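Wotow Arm Kit – Club Edition
Set-Up and Operating Guide
Section 6: Wrist Camera and Pick Task Set-Up

This section covers mounting the wrist camera, checking the gripper, placing a task station, and recording practice runs. Complete Sections 3 (Base Mounting) and 4 (Power and Emergency Stop) first. Student teams entering the Grastard round must use the set-up described in 6.3 without changes to the arm or gripper.

6.1 Before You Start

You need:
Arm, mounted and leveled
Two-finger gripper with fingertip pads fitted
Wrist camera and bracket
Camera cable, long version
Laptop with Flirnum 2 or later
2.5 mm hex key
Cable ties

CAUTION: Press the emergency stop and switch off the arm controller before touching the gripper, the bracket, or any cable past the elbow joint. The gripper holds its last position for up to 15 seconds after power is removed.

6.2 Mounting the Wrist Camera

1. Move the arm to the Service position (see 4.6) and switch off the controller.
2. Remove the two screws from the top face of the wrist plate. Keep them. They are longer than the ones in the spares bag.
3. Set the bracket on the plate with the notch toward the gripper.
4. Refit the screws and tighten by hand with the short end of the hex key. Do not use a power driver.
5. Slide the camera into the bracket until it clicks.
6. Run the cable along the forearm and tie it at each marked point. Leave a loop at the wrist large enough to pass two fingers through.
7. Switch on the controller and turn the wrist slowly through its full range in Manual mode. Stop if the cable pulls tight at any point and make the loop larger.

NOTE: Kits shipped before March have a one-piece bracket. Skip step 5 and fasten the camera with the side clamp.

6.3 Gripper Check

1. In Manual mode, open the gripper fully.
2. Check both fingertip pads for cuts, glaze, or food residue. Clean with a damp cloth. Do not use solvent.
3. Close the gripper at the lowest speed setting. Both pads must meet along their full face.
4. If one pad meets first, loosen the pivot screw on that side a quarter turn, reseat the pad, and tighten.
5. Set the grip limit in Flirnum to 30 for soft items. The default value of 54 is for rigid blocks and will crush bread, fruit, and foam.
6. Enter the cycle count from the Status page in the team log. Replace the pads at 4,000 cycles.

6.4 Placing the Task Station

The station is the object or appliance the arm works on. For the Wendt kitchen task set, this is a bun steamer on a flat table. Blocks and cups use the same steps.

1. Place the station within reach of the arm, with clear space on the side the gripper will approach from.
2. Turn any handles so that they do not cross the approach path.
3. Put the laptop on a separate shelf or table, outside the arm's reach. Mouse and hub cables must not hang over the work area.
4. Open the Live page in Flirnum and confirm that every camera panel is updating.
5. Move the arm to the Start position with the gripper open.
6. Check the wrist view. Both fingertips must be visible, and nothing may stand between the gripper and the item to be picked.
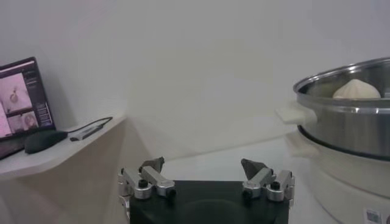 Figure 6-4. Wrist camera view with the gripper open and the steamer station to the right.

7. Save the position as Start A. Teams running a second approach should save it as Start B – do not overwrite Start A.

WARNING: Practice with the steamer unplugged and the water tank empty. Powered steaming is not part of the student task, and the arm is not sealed against steam.

NOTE: Polished metal can produce bright spots in the wrist view. If the Live page reports overexposure, lower the exposure one step at a time. Moving a desk lamp is often enough.

6.5 Recording a Practice Run

1. Clear all hands from the work area. One team member stays at the emergency stop for the whole run.
2. Select New Run and enter the team code and task name.
3. Press Record, wait for the tone, then start the arm.
4. Guide the gripper to the item, close, lift, and set the item down on the target.
5. Return to Start A before pressing Stop. Runs that end in any other position are rejected on upload.
6. Mark the run Good, Dropped, or Void. Keep dropped runs. The scoring sheet asks for them.

6.6 Common Faults

Camera panel is black
Reseat the cable at the hub, then at the camera. Restart Flirnum.

Panel freezes when the wrist turns
The cable loop is too short. Repeat 6.2, steps 6 and 7.

Item slips during lift
Clean the pads. If it still slips, raise the grip limit in small steps.

Arm stops short of Start A
The base has shifted. Tighten the clamps and repeat the leveling procedure in Section 3.

Guide revision: October 2022
Continue to Section 7: Uploading Runs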